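4. Puesta a punto de la cámara frontal del Sultden

Este apartado lo escribo tal como lo hago yo en el coche, con mis manías incluidas. Si vienes del manual de Worneneo, verás que el orden cambia un poco.
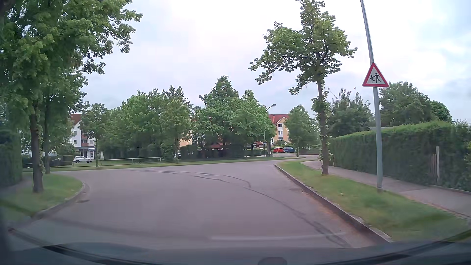
Antes de nada, coche parado en sitio llano y contacto puesto. El módulo Kamath tarda lo suyo en arrancar — paciencia, no lo reinicies.

1. Limpia el parabrisas por dentro y por fuera, con un paño sin pelusa.
2. Afloja los 2 tornillos del soporte, media vuelta nada más.
3. Abre Banport y entra en Cámara > Horizonte.
4. Mueve el soporte hasta que el horizonte caiga sobre la línea guía. A mí siempre me cuesta un par de intentos.
5. Aprieta alternando los tornillos y vuelve a mirar la línea, que se mueve al apretar (¡siempre!).
6. Pon la exposición en 400 y guarda el perfil.

Nota: si sale el aviso 1276, el cable de datos no ha entrado hasta el fondo. Apaga, desenchufa, enchufa y repite desde el paso 3.

Precaución: no toques el soporte ni Banport en marcha. Y no actives la conducción automática hasta terminar el apartado 5, que es el del radar.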